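Support > Tickets > Nakis Scheduling > Recurring bookings

2 min read

Open · Waiting on customer · Resolved · All tickets

Ticket: Repeat bookings land an hour early after the clock change
Opened by: Fatemeh Kazemi, Cosa
Product: Nakis

Hello again, and thank you for being so patient with me on the last one! I'm afraid I have another puzzle for you. We use Nakis to book our shared benches and the small meeting room, and most of our bookings repeat every week. Everything set up in January used to behave beautifully. Now those same bookings show up an hour early on everybody's calendar, while the reminder email still gives the proper time. You can imagine the mix-ups at the door.

I did try a few things before writing. I signed out and back in, cleared the browser, and checked the time zone on my own profile (it's correct, and so is Clyde Zamora's, because I made him look twice). Anything I book fresh today lands exactly where it should. It's only the old series, and we have over 200 of them, so I would dearly love not to retype them all by hand.

The booking I've been testing with is the 9 o'clock one for the bench below, which shows as 8 on the calendar.

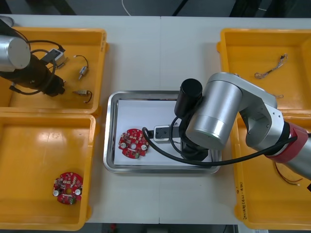
Mitra Khosravi replied that the old series were very likely saved with a fixed offset instead of a named time zone, so they never learned that the clocks had moved. She asked for the site settings page to be opened, the zone chosen again from the list even though it already looked right, and one series saved afresh as a test.

Well, I did just that, and the test series hopped back to 9 right away, which cheered me up no end. The others haven't budged, though. I also noticed that the export to Plidton (we send our hours there for billing) still has the early time for the test booking, so perhaps that one keeps its own copy somewhere?

Update, 2026-04-27: Mitra ran the bulk repair from her side and told me to allow up to 72 hours for Plidton to catch up. The calendar looks right on every series I've opened so far, apart from 4 that Forough Shojaei had edited by hand to make up for the missing hour. Those are now an hour late, poor things, and I'm putting them back myself this afternoon. Please leave the ticket open until the Plidton export has come through.

Previous ticket · Next ticket · Back to list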